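Looking after the Leckie gripper

I look after the hand-held gripper we call the Leckie, up in our corner of the Kullthorpe workshop, and people keep asking me what the upkeep involves. Mostly peering at it! A few photos from the table, with my notes.

Before cleaning: fingers open

I always start with the two black fingers wide apart and nothing between them, so I can get a good look at the pads.
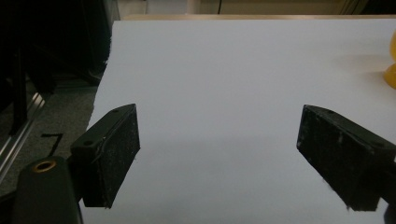 Dust is the big nuisance (the carpet in there doesn't help), and it loves a textured pad. I go over each face with a dry brush first, then a lint-free cloth with a tiny drop of alcohol, and I keep well away from the moving bits. Fine scratches I leave alone. Deep ones mean new pads, and Firkier sell those in packs of 4, so there's usually a spare in my drawer.

Checking the fibres and the fixing holes

Fluff gathers at the finger tips too, and I pick it off with tweezers – pulling it by hand just smears it about. While I'm there I look into the small holes for grit, and at the metal-rimmed one on the rounded part of the body.
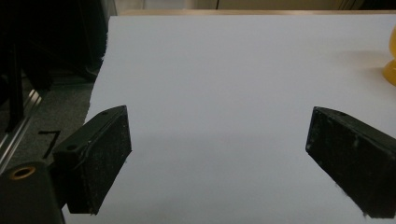

Putting it back to work

Open and close it 3 times, slowly, listening for scraping. I do the full clean every 4000 grips or so, usually with a cup of tea going cold beside the logbook.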